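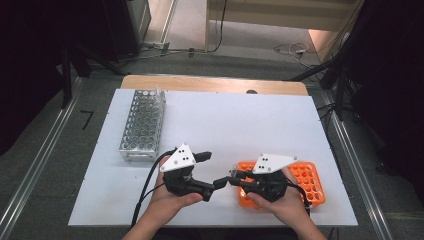
According to the house tech at Fellby, student crews always hang the projector first and think about the sound afterward, and then spend the second day fixing it. We got told this at the first site visit and did it the wrong way round anyway. More on that below.

Project report: Projection and sound for the spring trade show, Fellby Hall
Live Events Technology, second year, group report

1. What we were asked to do

Provide screens, playback and PA for one stage at a small boat and camping show. Stage is at the north end of the hall, audience on three sides. Client was Ostitz, who run the show and rent the hall for it every March. They wanted a main screen behind the stage, a side screen each side, live camera on the speakers, and sponsor loops between talks. Also "something that moves" for the opening. That was the whole brief on that point.

Budget was 3402 for rental, crew food and transport. School gear was free but had to be back in the store by 9 a.m. the morning after.

2. Equipment

Main projector – rented from Drikent, long lens, came with its own flying frame.
Side screens – two school projectors, rear projection, short throw.
Playback – two laptops, one main and one backup, both running the same show file.
Switcher – the school's small one. Four inputs, which was not enough.
Cameras – two, one on a tripod at the back, one handheld at the stage lip.
PA – the hall's own, plus two delay speakers from us.

We should of asked for the bigger switcher. It was free that week. With two laptops and two cameras all the inputs were full before the presenters turned up with their own computers, so every presenter laptop meant pulling the backup out. Did this 21 times over the show. Got fast at it, but it's still a bad way to work.

3. Content

The opening piece was made in the Farahani studio room at school, by three of us over two weeks. Water, map lines, then the sponsor logos coming up one by one. Ran just under two minutes. Rendered at the wrong size first time because we used the screen dimensions off the old hall drawing. The new main screen is wider. Rendered again overnight, fine.

Sponsor loops were supplied by the client as a mix of stills and video, nearly all in different shapes. We put a plain dark blue background behind everything so the gaps looked the same. Ostitz liked this and asked for it on the side screens too.

4. Build

Load in from 7 a.m. Main projector went up first. Then the delay speakers, and one of them was right in the beam. Moved the speaker, then it was pointing at a wall. Moved the projector 50 cm to the left and redid the line up, which took most of the afternoon. If the speakers had gone up first there would have been no problem.

Cable run from front of house to the stage was longer than on the plan. The picture dropped out on the right side screen whenever someone stepped on the ramp. Swapped the cable, same thing. It was the connector at the projector end. Taped, then replaced properly after closing.

5. Show days

Mostly OK. Faults logged:

Playback froze once between talks, went to backup, audience saw black for maybe two seconds.
Handheld camera battery flat in the middle of a demonstration. No spare at the stage, they were all charging at the back.
Side screens too dim after lunch when the sun came through the roof windows. We turned them up full but it only helped a bit. Blackout cloth was in the plan and got cut for cost.
Comms – two headsets between five people. Lots of hand signals.

The opening ran to time every day and the client has asked for the file.

6. Money

Projector rental was the biggest item by far. Van was more than we guessed becuase of the second trip for the delay stands. Finished 15 under budget, so there was no room for the blackout cloth even if we had changed our minds.

7. Do differently

Measure the hall ourselves. Don't trust the drawing.
Sound positions before projector.
Bigger switcher.
Spare batteries at the stage, in a box with a label on it.
Ask presenters for their slides the day before. Most would have said yes.
Write the fault log as it happens – half of ours was done from memory on the last night and the times are missing.

Show file, patch list and corrected hall drawing are in the group folder. The rack layout still needs redoing, it shows the switcher in the old position.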